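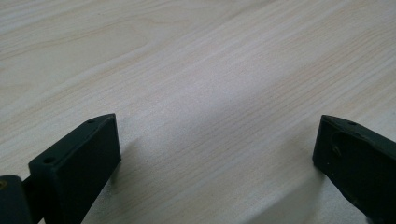

Tabletop in the meeting room, pale with a fine wood grain.

Nadholm Community House
Minutes of the Furnishings and Rooms Meeting, May 2025

In the chair and taking notes: Chelsea Stockdale

Chelsea opened by thanking everyone for coming out on such a miserable evening, and for the lemon slice, which went round twice before we got to the first item. Apologies were received from the choir and from the Metport seniors' lunch group, who sent a very kind letter that was read aloud.

Minutes of the previous meeting
Accepted, with one correction. The piano stool went to the small room and has stayed there, so would whoever is looking for it please stop asking the playgroup.

Tables
This took up most of the evening, as we rather suspected it would. The question left over from last time was whether to keep the light-coloured tables or go to something darker that might be more forgiving of coffee. There was a good deal of affection for the light ones. The quilters find it much easier to match colours on a pale surface, and the homework club likes how bright the room feels when they're out, even on a grey afternoon. Several people said they had grown fond of the grain, particularly the places where it goes off into little swirls, and one of our younger members told us she had spent an entire budget discussion last year following a single line from one side to the other.

Against that, the craft evening would like it remembered that pale tables show everything, and that they are the ones who have to scrub off the glue. We heard this with sympathy. It was suggested that the craft evening have first call on the old oilcloths in the hall cupboard, and that the cupboard be left unlocked for them.

Two quotes were on the table, so to speak. Brosteo offered to refinish the existing tops for $784, including collection and return. Hrubý quoted roughly $3,000 for a full set of new tables with folding legs, which everyone agreed looked very handsome in the brochure, and which everyone also agreed we can't afford this year without giving up the kitchen blinds.

Moved and carried: that we keep the light tables, accept the Brosteo quote, and look at Hrubý again in September when we know how the plant sale has gone. Chelsea to write to both firms, and to thank Hrubý properly for the trouble they went to.

Looking after the tops
It was felt that a few plain rules would save some unhappiness. After a long and friendly discussion the following were agreed, to go up beside the light switch.

Wipe down with a damp cloth and then a dry one.
No scouring pads, please, not even the soft green ones.
Hot dishes and teapots on a mat. Mats are in the second drawer.
Cutting to be done on a board.
Lift the tables when moving them. It takes two people and is much kinder to the floor.

There was some talk of adding a rule about glitter, but feelings ran a little high and it was left for another time.

Felt pads and sundries
Spent since the last meeting: $263, covering felt pads, a new mop head, cloths and the repair to the tea urn. Approved. The pads have made a marvellous difference to the noise, and the yoga class downstairs has asked us to pass on their thanks to all concerned.

Room bookings
We have 3 new requests, all for evenings. The recorder group and the seed-swap were approved straight off. The third, from a cake decorating class, was warmly received but depends on whether they can manage with one sink, so Chelsea will ring and have a chat with them about it.

Other business
The lost property box is full again. Please have a look through it on your way past, especially if you're missing a grey cardigan or the lid of a good casserole dish.

A question was asked about the draught under the side door. Chelsea has a door snake at home she is happy to donate and will bring it next time.

Meeting closed at ten past nine, and the rest of the slice went home with the choir's apologies note, to be delivered.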